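The town that waits for the ferry

Livport, December

When I moved to Livport I did not understand why the bakery opened at twenty past five. In my own country bakeries open at six, or at seven if the baker is lazy. I asked the woman behind the counter and she looked at me with pity. The first ferry to Satti goes at ten to six, she told me, and people want bread before the boat.

This is how one learns Livport. The shops, the school, the dentist and the one cinema all follow the timetable of the ferry, even if they have no business with the island. The film in the evening starts at a strange minute, so that people from Satti can see it and still go home. My dentist asks if you are "boat or road" before she offers you a time. I am road, and therefore I get the bad hours.

Satti has 788 inhabitants in the winter. In the summer there are more, but the people of the island do not include the summer guests when they speak of how many they are. They have a school for the small children, a shop with a post counter, a church which is locked, and a hall where the dances are held. Everything else is in Livport, on the other side of the water, and the crossing takes 15 minutes in good weather.

The boat is called Plita. She is older than most of her passengers and she has a smell of diesel, coffee and wet dog which I have started to like. There is a lower saloon with long benches and an upper one with proper seats. A stranger sits upstairs because of the view. The islanders sit downstairs because it is warm, and they have places. These places are not written anywhere. I once sat on the bench beside the heater, and a man stood in front of me during the whole crossing without saying a word. I understood him only when we landed.

What surprised me most is how much is carried by hand. On one morning crossing I saw a bathroom sink, two hens in a box, a wedding cake in three parts and a boy with a tuba. The car deck takes seven cars, and a car place must be booked early, so people prefer to carry. They help each other without asking. You give the end of your carpet to the nearest person and he walks off the boat with it, and at the top of the ramp you thank him and take it back.

The school run is the loudest. The older children of Satti go to Livport from the age of eleven, and they do their homework on the way, mostly in the last five minutes. A teacher told me that she can recognise island homework by the handwriting, which goes up and down with the sea. She does not take away marks for it. When the boat is cancelled the children stay at home, and the weather forecast is listened to by them with more hope than in any other house in the country.

Since the spring there has been talk of a bridge. The county paid the engineering office Kelby to write a report, and the report says that a bridge is possible. It would be 1,471 metres long and would start behind the old fish market. I read all of it, with a dictionary for the technical parts. It speaks much about wind and rock and very little about bread.

I expected that the islanders would be for the bridge and the townspeople indifferent. It is more mixed than this. Those with small children or sick parents want it, and they have good arguments. A night when the boat does not go is a long night if somebody has fever. Others are afraid that the shop would close, and then the school. In Livport the café at the landing would lose its mornings, and the baker could sleep longer, but she told me that she has forgotten how.

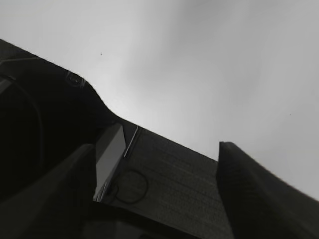
Weather is the subject on which everybody agrees to have an opinion. The people on the quay look up before they look at the board with the departures, and I have begun to do it too, though I am not sure what I look for. A sky which is grey from one side to the other, with a brighter place in the middle and some thin streaks, tells me nothing at all. My neighbour on the bench sees in such clouds his whole afternoon. He has been wrong both times that I wrote it down, and he says I wrote it down wrongly.

The county will decide about the bridge after the winter. Until then Plita goes eleven times a day, with the last departure from Livport at half past ten in the evening. If you run, they usually see you from the wheelhouse and hold the ramp for a moment. If you walk, they go.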